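Purnen project, teaching-by-demonstration group
Minutes, March meeting, 2:00 p.m., Estano building, upstairs room
Chair and notes: Lewis Guthrie
Also present: Wilczyńska (two people), Reresex (one, by phone)

1. Last minutes
Accepted. The phrase "the arm has learned the plate task" was struck at the chair's request and replaced with "the arm has been shown the plate task."

2. Demonstration count
Wilczyńska reported 411 demonstrations recorded by remote control, of which 124 were thrown out for late grips or operator pauses. The chair asked who decides what counts as a pause. Answer: whoever is reviewing that day. The chair does not find this good enough and wants a written rule before any more are discarded.

3. Hand guiding or remote control
Reresex still prefers moving the arm by hand and says new operators pick it up faster. Wilczyńska says hand-guided runs put the operator's own arm in the camera view and are no use for training. Neither side brought numbers. Left open, for the second meeting running.

4. Food to plate
Discussed with the fixed camera view on the wall screen.
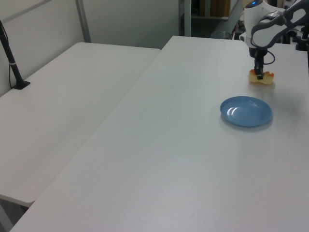
Page last changed: March, 4:10 p.m., by L. Guthrie

The orange-topped piece is in the gripper, just off the table, with the blue plate a short way off. Wilczyńska considers this the hard part of the task, as operators judge height badly from this angle. The chair pointed out that one item and one plate on a bare table is about as easy as it gets, and asked what happens when the plate is moved. It has been moved in some 200 of the recordings, but the distances were not logged.

Reresex asked whether the grip marks soft food. Not measured. No claims about this are to go in the Purnen report.

5. Actions
Wilczyńska: written rule for discards; log plate position from now on.
Reresex: 3 operators, both methods, same task, times written down.
Guthrie: hold the report until both are in.

6. Other business
Request for a second arm. Not supported at present.

Closed 3:25 p.m.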